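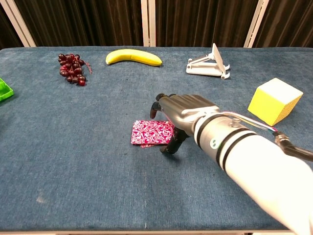

4. Fitting the felt cover

The Runo table is supplied with one loose felt cover, folded in the accessory bag. The cover protects the top from scratches and keeps light objects from sliding when the table is bumped. It may be used for sorting, packing, crafts or laying out food before it is put away. Fruit with its skin on, such as grapes or a banana, can rest directly on the felt, and so can plastic containers and small stands. Cut fruit should go on a plate. A blue-gray cover like this one shows pale lint and smudges sooner than the darker covers do, so brush it before each use.

Before you start

You will need the felt cover, the 13 clips from bag C, a soft clothes brush and a dry cloth. Finish section 3 first. The legs must be locked and the top must be level before the cover goes on.

Let a new cover lie flat for 30 minutes after unfolding. Fold lines that remain after this time can be pressed out by hand.

4.1 Laying the cover

1. Clear the table and wipe the top with the dry cloth. Check the corners for crumbs and grit.

2. Find the care label. It is sewn to the underside of the cover, near one of the short sides. Turn the cover so that the label faces down.

3. Lay the cover over the top and line up the back edge first. The felt should reach the back edge along its full length.

4. Walk to the front and pull the cover toward you with both hands. Pull evenly. Felt that has been pulled hard at one corner does not go back to its old shape.

5. Smooth the cover from the middle outward with the flat of your hand. A narrow strip of the table edge may stay uncovered at the front. Leave it uncovered - the clips at the sides hold better when the felt is not stretched to the front.

6. Push the clips on from below, five on each short side and three along the back. There are no clips on the front edge.

Note: If a clip is hard to push on, the felt is folded double underneath. Take the clip off, flatten the felt and try again.

Caution: Do not use staples, tacks or glue. They damage the top and are not covered by the warranty.

4.2 Placing the table near curtains

1. Choose the position before you load the table.

2. Leave 2 inches between the back edge and any curtain that is opened daily. Curtains that stay closed can hang closer, but the cloth must not be caught in the clips.

3. Draw the curtain once in each direction and check that it moves freely.

4. Lock the feet.

4.3 Setting things out

1. Put heavy or wide items down first, near the back. Lift them into place. Dragging a container with ribs or sharp corners pulls fibers out of the felt.

2. Open folding stands fully before you set them down. A phone stand should have its whole base on the felt and not hang over the edge.

3. Lay grapes down with the stem out to one side, where you can take hold of it. Pick up the bunch by the stem and support it from below.

4. Keep the front half of the table free if you are going to work there.

Caution: Grape juice and berry juice stain. Blot a spill at once with a dry cloth, then with a cloth dampened in cold water. Do not rub.

Caution: The cover is not heat resistant. Do not place hot pans, irons or candles on it.

4.4 Cleaning

Brush the felt in one direction, from back to front. Lint that stays behind can be lifted with tape. For marks that do not brush out, wait until the felt is fully dry and brush again before trying water.

Do not machine wash the cover. Do not bleach or tumble dry. After damp cleaning, dry it flat, away from radiators. It can shrink if it is hung over a line, and the weight of the wet felt pulls the corners long.

To store the cover, roll it with the upper side facing in.

Replacement parts

Felt cover, part no. 1285. Clips are sold as a full set only. Order from Hivovden Parts and give the table name, Runo, with your order.

Section revised Mar 30, 2020. Text: Birgit Görtz. Checked: Daiane Moura.

Continue with section 5, Folding and moving the table.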